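Encimera

La encimera es la superficie horizontal de trabajo que cubre los muebles bajos de una cocina, un baño, un lavadero o un taller. Según el país recibe también los nombres de mesada, mesón, cubierta o sobre. Se apoya en los muebles o en ménsulas fijadas a la pared.

Etimología[editar]

El término procede del adverbio «encima», con el sufijo «-era», y en su origen se usaba como adjetivo para designar la pieza colocada sobre otra. En la región de Prullby se conserva la voz «tapa larga», propia de los talleres de carpintería, para las superficies de una sola pieza.

Historia[editar]

Las cocinas rurales disponían de mesas exentas y de poyos de obra adosados al muro, rematados con losas o baldosas. La superficie continua se extendió con los muebles modulares, cuando la altura y el fondo de los armarios empezaron a fabricarse con medidas fijas. En Skollisora, las primeras viviendas con encimera corrida se equiparon con piezas de pizarra local, extraída en las canteras del valle hasta el cierre de estas.
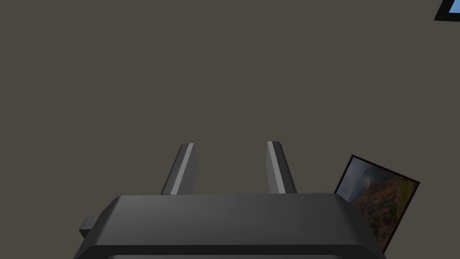
La pizarra fue sustituida allí por el terrazo y más tarde por los tableros estratificados, más ligeros y fáciles de cortar en obra. El taller Besson, establecido en la misma localidad, mantuvo la producción en piedra para encargos y reparaciones.

Materiales[editar]

Los materiales habituales son la piedra natural (granito, mármol, pizarra), la madera maciza, el acero inoxidable, el hormigón, la cerámica y los compuestos de resina y cuarzo. El mármol es sensible a los ácidos, entre ellos el vinagre y el zumo de limón. La madera requiere aceite o barniz y se deteriora antes en la zona del fregadero. El granito suele tratarse con un sellador que debe renovarse periódicamente.

Dimensiones e instalación[editar]

El fondo depende del mueble y del vuelo frontal. El catálogo de Trendix, empleado como referencia por los instaladores de Prullby, recoge dos fondos, de 685 y 700 mm, y admite un desnivel máximo de 3 mm en toda la longitud de la pieza. La junta con la pared se sella con silicona o se cubre con un copete. Los huecos para el fregadero y la placa se cortan en taller si el material es pétreo; en los tableros pueden abrirse durante el montaje, y el canto visto se impermeabiliza.

Véase también[editar]

Fregadero
Mueble de cocina
Salpicadero de cocina
Terrazo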